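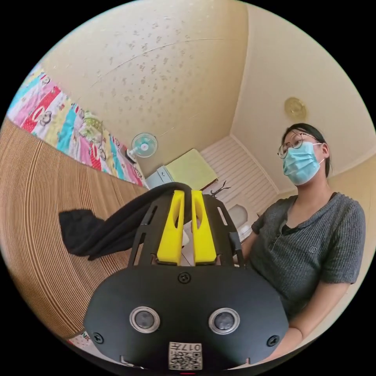 教机器人叠衣服,为什么要到别人家里去采集示范,在实验室里摆一张桌子不行吗?

实验室的桌子当然可以用,许多课题组的第一批数据都是在桌上录的。问题出在后面:桌面平整、灯光固定、衣服总是那么几件,学习系统很容易把这些条件当成任务的一部分记下来。换到卧室的床上,床面软一点,花色乱一点,它就不知道该从哪里下手了。到住户家里录,费的功夫多,得到的示范却带着真实生活里的各种变化,这些变化正是模型需要见到的东西。

第四章 示范数据的采集

读完前三章,同学们大概已经急着想训练一个模型试试看了。我们很理解这种心情,当年自己上这门课的时候也是一样,总觉得写网络才是正事,录数据是体力活,能找人代劳最好。可是等到真正动手,往往是模型改来改去不见起色,回头把数据重新录一遍,问题反倒轻了一大半。所以这一章我们想请大家慢下来,把手弄“脏”,老老实实地做几天示范者。

本章要讲的,是用手持夹爪采集操作示范的方法。人握着夹爪做家务,夹爪上的相机同时记录画面,事后再从画面中恢复出手的轨迹和夹指的开合。与遥操作相比,这种办法不需要把整台机械臂搬进门,一只箱子就能装下全部设备,上楼、进电梯、挪到床边都方便。它的代价也要讲清楚:人手太灵活了,稍不留神就会做出机械臂根本到不了的姿势,这样的片段录得再漂亮,到训练时也只能舍弃。

贯穿全章的例子叫 Ondora,是一套以床铺整理和衣物折叠为主的示范集。采集时两只手各持一只夹爪,左右设备分别编号,出门前要逐一核对。编号这件事看着琐碎,我们却吃过苦头。早期有一批录像左右颠倒,轨迹对不上,几个人对着屏幕看了整整一个下午才弄明白是怎么回事。标定与时间同步用的是 Clundex 工具包,它的安装方法放在附录里,还没有装好的同学,请先翻到后面把它装上,再回来接着读。

4.1 一条示范从哪里开始,到哪里结束

初学者最常问的,是一条示范究竟应当录多长。我们的习惯是以“一件事”为单位:把一条裤子从散开的状态理成一个长条,是一件事;再把长条对折放到床尾,是另一件事。两件事可以连着做,但中间要停一停,双手退回起始位置,让后面切分的人(多半就是你自己)看得见界线。

床上的布料与桌上的积木很不一样。积木放下去是什么样就是什么样,布料却会滑、会皱,夹住一角,另一角就跟着走。深色衣物还多一层麻烦,褶皱在画面里不容易分辨,模型看到的可能只是一团黑。因此录深色衣物时,我们建议动作放慢一些,夹指靠近布料时稍作停顿,让相机有机会把边缘看清楚。床上铺的是凉席、被单还是毛毯,也请写进记录表里,日后分析失败案例,这一栏常常能派上用场。

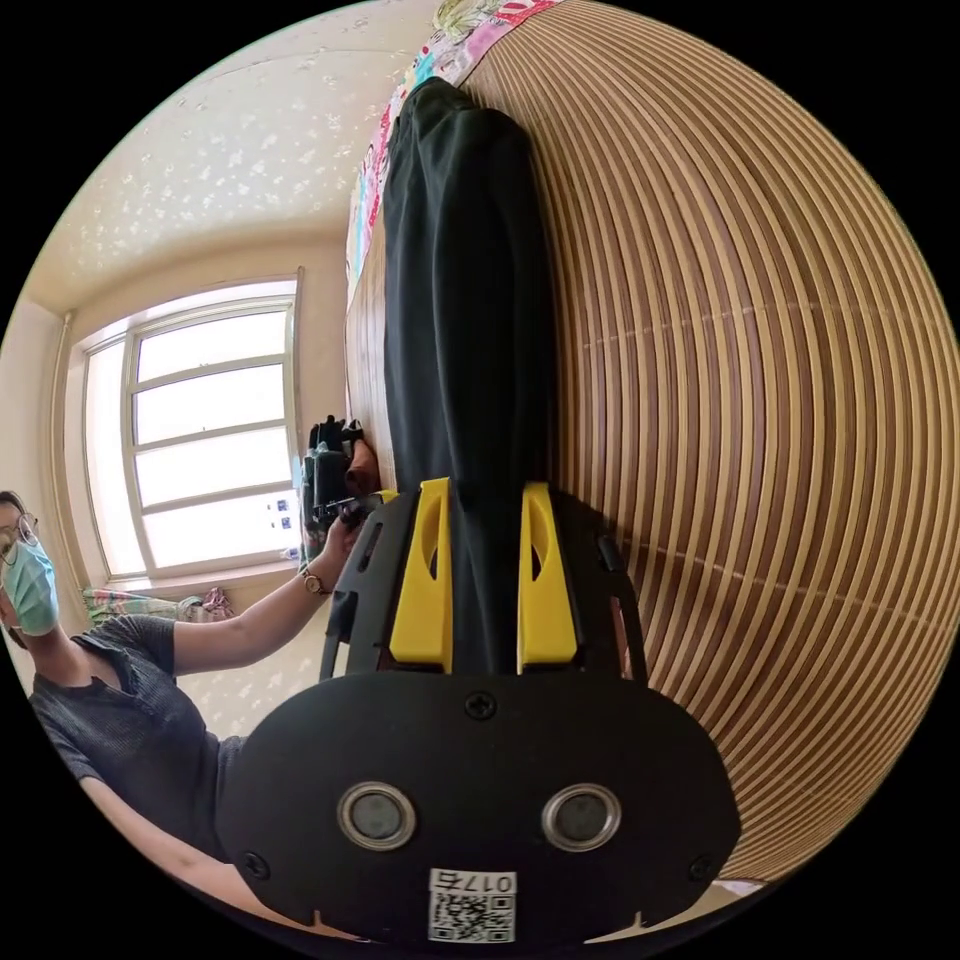
4.2 采集计划:数量与变化的取舍

Ondora 的第一期计划是录 2000 条示范,分在 10 户人家完成。这个数字并没有什么神秘之处,是按照人手和借用设备的时间倒推出来的。真正花了心思的是怎么分配。最初的方案把大部分录制集中在一户,图的是省去搬运和重新标定的工夫;后来改成每户都录,衣物由住户自己拿出来,新的旧的、厚的薄的都有,进度慢了不少,但训练出来的策略换到陌生卧室时明显稳当得多。

请大家注意,变化也不是越多越好。如果每一条示范里衣物、床铺、光线、动作顺序统统不同,模型很难看出其中的规律。比较稳妥的做法,是在同一户里先固定动作顺序,只换衣物,录满一组以后再换位置。MacBrayne 小组在他们的厨房任务里也是这样安排的,我们在第七章还会谈到。

4.3 现场记录与当日检查

每天收工之前,无论多累,都要把当天的录像抽看一遍。检查的重点有三处:夹指的开合是否始终在画面之内,镜头有没有被布料长时间遮住,左右两路的起止时刻是否一致。第一期检查下来,有 400 条需要重录,其中多数是布料搭在夹爪上挡住了视野。这类毛病当天发现,当天就能补;隔上一周再去,床单换了,家具也挪了,补录的片段和原来的就接不上了。

记录表可以直接使用 Fornow 平台上的模板,共 13 栏,住户编号、衣物种类和铺面材料为必填,其余的视任务增减。备注栏请尽量多写几句。“中途换手”“袖子翻在里面”这样的话,写的时候觉得多余,到了标注阶段却能省下许多猜测。

课前准备

请两人一组,各自带一件长裤和一件深色上衣,提前读完 4.1 节,并商量好由谁先做示范、谁来填表。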